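第四章 Chettiar 工作台:开班、共同作业与交班

本章适用于 Romville 厂区小件整理组的全体人员,包括以前只做手工整理、第一次与机械臂一起工作的同事。第三章已经说明安装和接线,本章不再重复。如果您在第三章的检查表上还有没有签字的项目,请先不要开始本章的步骤。

本章所用的名称:
工作台:指 Chettiar 工作台的棕色台面和它下面的铝型材支架。
圆盘:放小件用的浅盘。
任务程序:指 Cletthorpe 软件里已经批准的程序。
当班操作员:当班时对工作台负责的人,每班只有一人。
协助员:给工作台送料、取料的人,可以多于一人。

4.1 工作内容有什么改变

在使用工作台以前,整理组的同事用手拿起小件,看一遍,放进圆盘,再把圆盘送到下一个岗位。现在拿起和放下的动作由机械臂完成。看、判断、处理例外情况,仍然由人完成。

具体的改变如下:

a) 您不再需要整班坐在同一个位置。当班操作员站在操作屏旁边,协助员在料架和工作台之间走动。
b) 原来的每小时件数记录表停止使用。工作台自己记录件数,这个数字不用于个人考核。
c) 判断“这一件能不能用”的权力还在您手里。程序认为合格、您认为不合格的时候,以您的判断为准,请按 4.6 节处理。
d) 换班时多了一项交接谈话,见 4.7 节。这段时间算工作时间。
e) 原来的手工台保留一张,工作台停机时使用。请不要在上面堆放纸箱。

注:有些同事问,手工的技能以后是不是不需要了。每位操作员每月仍然安排手工班次,排班表由 Omar Mansour 编制。对排班有意见的,请直接写在排班表的备注栏里,他会用书面回答。

4.2 开班前的准备

1. 取下手表、手链和挂绳。长头发请扎好。袖口不要松开。
2. 确认急停按钮在您伸手可以碰到的地方,按下一次,再旋转复位。操作屏上应当出现“急停已测试”。如果没有出现,请停止准备,联系设备组。
3. 用无绒布擦台面。只用清水,不要用酒精。台面上很小的碎屑也要擦掉,相机可能把它们当作零件。
4. 检查机械臂旁边的电缆。电缆应当自然下垂,不绷紧,也不压在任何东西下面。
5. 检查夹爪的两根手指和手指之间夹持的组件。用手电照一下螺钉,看有没有松动。不要用手去拧,松动的螺钉由设备组处理。
6. 如果组件上的透明亚克力板有裂纹,不可以开班。只有划痕或者颜色变旧,可以继续使用,但是请写在日志里。
7. 把圆盘放在台面中间,盘底要平贴台面。
8. 打开照明。请不要自己增加台灯。

小心:准备工作必须在机械臂停止的状态下进行。操作屏显示“暂停”的时候,机械臂仍然可能继续动作。只有显示“已停止”才可以把手伸到台面上。

注:水瓶、手机和个人物品请放在支架外面的搁板上,不要放在台面上。

4.3 登录和选择任务

1. 在操作屏上刷工卡。屏幕显示您的姓名和权限。
2. 如果前一位操作员没有退出,请不要用他的账号继续工作。按“切换人员”,再刷自己的工卡。
3. 进入“任务”页。选择今天工单上写的任务程序。小件整理的标准任务编号是 487。
4. 核对编号和工单。编号一样、名称不一样的时候,以编号为准,并且通知组长改正工单。
5. 在“速度”一栏选择 60%。新操作员在取得正式授权以前,不可以选择更高的速度。
6. 按“空走一遍”。机械臂会走完整个路线,但是不夹取。请在这段时间站在黄线外面观察。
7. 空走结束以后,屏幕会问“路线是否正常”。请在亲眼看过全部路线以后才按“是”。如果您中间去做了别的事情,请按“重新空走”。

注:空走的时候您可能觉得机械臂很慢,这是正常的设定。

4.4 确认相机画面

工作台有一个小相机,装在机械臂的腕部。开班时需要人确认它的画面。由于安装方向的关系,画面里台面可能是倒过来的,台面远的一边出现在画面下方。程序已经考虑到这个方向,请不要为了让画面“变正”而去转动相机。

1. 在操作屏上打开“腕部画面”。
2. 确认圆盘的整个边缘都可以看见。
3. 确认夹爪的两根手指都出现在画面下方。
4. 看圆盘里面有没有很强的反光。浅颜色的圆盘在强光下容易显得接近白色,这时盘里浅颜色的小件不容易分辨。请把照明调低一级,再看一次。
5. 盖子或托盘如果有光亮的表面,反光也可能影响识别。请把它移到离圆盘远一些的地方。
6. 确认画面里没有人脸。如果有同事站在工作台附近,请他让开一点,然后再按“画面正常”。
7. 保存画面,作为当班记录。

注:腕部画面只保存台面工作的记录。Brodosis 与整理组的约定是,这些画面不用来检查谁离开了岗位、离开了多久。发现画面被用在别的目的,任何人都可以向 Omar Mansour 报告,不需要先通过组长。

4.5 共同作业

机械臂工作的时候,人和机械臂按照下面的分工进行。

1. 协助员把小件倒进进料口,一次不超过 100 件。超过这个数量,小件会互相压住,程序就会反复尝试夹取。
2. 当班操作员按“开始”,同时大声说“开始”。协助员听到以后回答“好”。没有听到回答,请按“停止”。
3. 机械臂把小件放进圆盘。小件靠近盘边是允许的,但是不可以搭在盘边上面。
4. 圆盘装满以后,程序自动停止。等屏幕显示“已停止”,由协助员取走圆盘,换上空的圆盘。
5. 协助员离开黄线以后,当班操作员按“继续”。

小心:不要在机械臂动作的时候去扶正圆盘。这是以前手工作业时很自然的动作,所以特别容易忘记。圆盘位置不对,请先按“停止”。

小心:组件前端有金属圆筒和橙色支架。它们不是把手。移动机械臂时,只可以按照第三章说明的方法,握住手臂的白色外壳。

休息的规定:当班操作员连续看屏幕和台面的时间不可以太长。协助员和操作员应当在每次更换料箱时交换位置。两个人都需要离开时,必须按“停止”并且退出登录。让机械臂自己工作、没有人看着,现在是不允许的,不管生产任务有多紧。

4.6 例外情况

夹取失败
1. 等待程序自己再试一次。
2. 仍然失败,按“停止”。
3. 用镊子或者手把这一件取出来,放进“人工处理”的盒子。
4. 按“继续”。不需要填写原因。

您认为不合格、程序认为合格
1. 按“停止”,取出这一件。
2. 在屏幕上按“人工改判”,选择“不合格”。
3. 如果您可以说明理由,请写一句话,例如“边缘有毛刺”。如果只是感觉不对,写“感觉不对”也可以。这些记录每周由设备组阅读,用来修改程序。

机械臂碰到人或者物品
1. 按急停按钮。
2. 先看人,再看设备。即使只是轻轻碰到,也请到医务室登记。
3. 不要复位。保持现场,拨打厂内电话 275。
4. 在设备组到达以前,不可以用手推开机械臂,除非有人被夹住。

屏幕没有反应
1. 按急停按钮。
2. 拨打同一个电话。
3. 把剩下的小件拿到手工台继续整理。不需要等待组长的许可。

注:按急停按钮不会被记为操作员的错误。我们宁可您多按几次。在试用期间,有的同事因为担心影响件数而没有按,后来手臂撞到了料架。件数少了,可以在下一班补上。

4.7 交班

1. 在一盘完成以后按“停止”。请不要在圆盘半满的时候交班。如果必须这样做,请在盘子旁边放上“未完成”的牌子。
2. 把机械臂送回停靠位置,按“停靠”。
3. 擦干净台面,把盖子、托盘和多余的圆盘放回原来的地方。
4. 清空“人工处理”的盒子,并且把其中的小件全部看过一遍。看不完的,写明还有剩余。
5. 与下一班的操作员面对面谈话,内容至少包括:今天停过几次,哪一种小件不好夹,画面的反光有没有变化,有没有同事觉得不舒服或者太累。
6. 双方在日志上签字。
7. 退出登录。

如果下一班是手工班次,第 5 步仍然要做,因为不好夹的小件在手工整理时常常也需要多看一眼。

4.8 培训和授权

第一次使用工作台的同事,先做协助员,再做操作员。两个阶段都由已经授权的同事陪同。陪同的人不可以同时负责另一张工作台。

授权谈话用您熟悉的语言进行。操作屏可以在“设置”页里更换语言,更换以后只影响您自己的账号。如果屏幕上某一个词的翻译不清楚,请把它抄下来交给设备组。本手册也有同样的问题,欢迎您指出。

不愿意转到工作台的同事,可以申请留在手工班次或者包装组。申请表在组长处领取,不需要说明理由,工资级别不变。

本章修订日期:03/01/2024
本章负责人:Omar Mansour
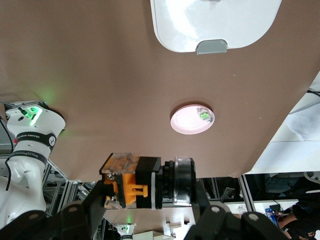 图 4-1 腕部画面(台面方向为倒置),中间为圆盘,下方为夹爪手指和夹持的组件。参见 4.4 节。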